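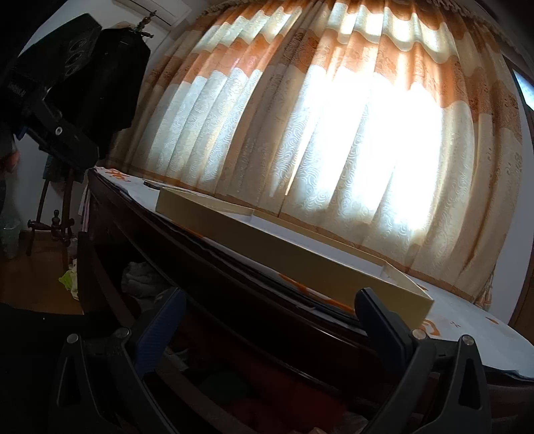
*Dark wood, reddish-brown along the front rail.*

So the forró band is back! After a long stretch of playing to my kitchen wall, I finally got six of us into one room, and we have a name again (Stomura, same as before, we couldn't agree on a better one). Cauã Lacerda is on accordion and his uncle Sebastião is on zabumba, and if you've never stood next to Sebastião when he gets going, bring earplugs. I mean that kindly.

We've been working up nearly 50 minutes of music, mostly old baião tunes plus two of mine. One of them, "Vovance," started as a warm-up riff and kept getting longer — Cauã added a whole second part while I was out getting coffee. It's better than what I had, so it stays.

The first show is in December at the Wada, upstairs. The room holds 80, and I'd love to see it full of people dancing badly. There's a short lesson before we play, so you don't need a partner or the right shoes.

We're also pressing 100 copies of a four-song CD. If you want one, reply to this email and I'll put your name on the list. Cash at the door is fine.

Still looking for a triangle player, by the way. Must own triangle.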